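Home Wiki Notebooks Hardware Tasks Log in

Collection notebook — July, tray tasks (small items)
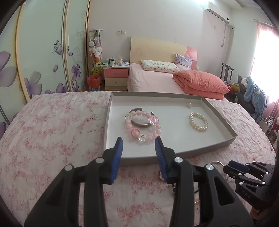

Second round of the jewellery task, at the Killow flat, bedroom set-up. The aim this month is to get enough examples of small, thin, floppy things being picked up and put down, as the last model we trained was fine on cups and boxes and hopeless on anything that changes shape when you touch it. Yolandi wanted a soft surface under the tray, so we are working on the bed with the pink floral sheet, shallow white tray on top, two grippers held by one person. Bracelets are the main item. The pink beaded one is lying over the silver cuff, and that overlap is the part I care about, because the fingers have to take one without dragging the other. The pearl bracelet to the right of it is the easy case and should be treated as such when we look at success rates.

Target for this place is 300 usable episodes. We stood at 203 at lunchtime, before review. Total for the whole small-items set, across Killow, Grorano and Cludton, is 2,843, also before review. I expect to lose a fair number from Grorano where the clocks on the two grippers drifted apart. Tadeo R. is checking those.

Task text as it stands now, copied from the sheet so that I stop getting it wrong:

Pick up the beaded bracelet with the left gripper. Hold it clear of the tray. Pick up the pearl bracelet with the right gripper. Put both back inside the tray, not touching. Open both grippers and move back.

The old wording said "put both down neatly", which three people read in three ways. Valentina coiled them, I laid them flat, Olga lined them up along the edge. The labels all say the same thing and the end states are all over the place. I have marked the old-wording episodes with a v1 tag and they should stay out of training until we decide whether to relabel. My vote is to relabel by end state. Olga thinks it is quicker to record them again. She may be right, it is a short task.

Starting layouts. We are on layout 4 of 7. Change over every 25 episodes or so, and write the number on the sheet BEFORE starting, not after. I found a block this morning with no layout number at all and had to work it out from the video, which took most of an hour. The layouts are:

1 — beaded left, pearl right, apart
2 — swapped
3 — both in the middle, touching
4 — beaded one over the cuff, pearl to the right
5 — pearl over the cuff, beaded to the right
6 — all three in a heap
7 — operator's choice, but must be different each time

Within a layout, nudge things between episodes. A centimetre or two and a bit of a turn is plenty. Without that we get the same start over and over and the model learns a place in the tray instead of learning the bracelet. We had exactly that with the spoons at Cârstea and I would like not to do it twice.

Things noticed today

Grip. The blue ridged pads do better on beads than the smooth ones did. With the smooth pads the beads rolled and you ended up squeezing harder and harder. With the ridged ones a light close is enough if you come in across the strand. Coming in along the strand still fails about half the time, by feel; I have not worked it out properly.

The charms on the beaded bracelet catch. If the finger goes under a charm it lifts the whole thing from one point and it swings. Keep those episodes as long as the rest of the task is completed. A swing is a fair thing for the model to see. Do not keep the ones where you shake it loose over the bed.

Cuff. Twice I picked up the cuff along with the beads on layout 4. The first time I put everything down and tried again inside the same episode, and marked it "recovered". The second time I carried on and only noticed at the end, so that one is marked "fail, wrong object". Please use these two labels and do not make up new ones. There are currently five spellings of "recovered" in the sheet.

Loose bead. There is a single pearl in the tray, towards the back right corner. Leave it in. It is not part of the task and nothing in the text mentions it, and I want some episodes with an extra object that should be left alone. If it gets knocked, let it roll and carry on. If it leaves the tray, stop, put it back, start a new episode.

Speed. I am too fast. Watching my morning ones back, the close and the lift run into each other and there is hardly a moment where the fingers are shut and still. Valentina's are much better for this. She waits about a breath before lifting. I slowed down after 11 and the later ones look more like hers. Tadeo Echeverría asked if we should set a minimum length per episode; I would rather not, people will just pad the end by hovering.

Height. The bed is low. Standing and bending over it is hard on the back after the first block, and you can tell in the data as well, because the approach gets steeper as people get tired. Kneeling works. Kneeling on a cushion works better. Swap operator every two blocks whatever anyone says about being fine.

Soft surface. The tray tips slightly if you lean on the mattress with a knee or elbow. Small tips are all right. If the bracelets slide by themselves, scrap the episode. I did wonder about putting a board under the tray, but then we might as well be at a table, and we have plenty of table already from Cludton.

Light. The window is bright even with the sheer curtains drawn. I locked exposure on both sides at the start of each block and wrote down the time. The pearl bracelet on a white tray is the worst case for this, pale on pale, and in a couple of the early episodes it nearly washes out. We should not throw those away unless a person watching can't find it either. That is the rule we agreed in spring and I think it still holds.

Cables. Check before each block that the white cable has enough slack behind the gripper to turn your wrist fully. Mine pulled once on the way back from the put-down and you can see the jerk in the trajectory. That episode is out.

Calibration. Done at the start and after the lunch break. Full open, full close, three times each side, then touch the tips to the corner of the tray. Right side read slightly wide when closed after lunch. I redid it and it came back to normal, cause unknown. If it happens again, write down the reading before you redo it, which I did not.

Room. Leave things where they are. The second bed, the plush toys in the clear column, the chair with the fleece on it, all of it stays put for the whole of the Killow block. We want variety between homes, and inside one home we want the changes to be in the tray. Olga tidied the comforter between blocks yesterday out of politeness. No harm done, but please don't.

Review

Went through 40 of the morning episodes with Yolandi on the laptop. Kept 34. Of the six dropped, three were dropped bracelets outside the tray, two were started late so the first reach was missing, and one was the cable. The late starts are mine. I was pressing record and moving at the same time. Count one, then move.

She also pointed out that on nearly every episode the left hand goes first. The task text says so, which is fair, but if every two-handed task we write begins with the left we are going to end up with a model that has opinions about it. For layouts 5 to 7 I will write a second version of the text with the right hand first and the objects swapped. Must have its own task number. Do not share a number between the two.

To do

— finish layout 4, then 5 and 6 tomorrow morning
— new task number for right-hand-first text (me)
— clean up "recovered" spellings in the sheet (me, tonight)
— Grorano clock check, say how many survive (Tadeo R.)
— ask Valentina to do one slow block we can show to new operators
— second set of ridged pads
— find out if Cludton has a low bed or sofa we could use for the next soft-surface block
— copy today's cards before leaving, both sides, and compare file counts before wiping anything

Stopped at 17.40. Left card copied, right card still going as I write this.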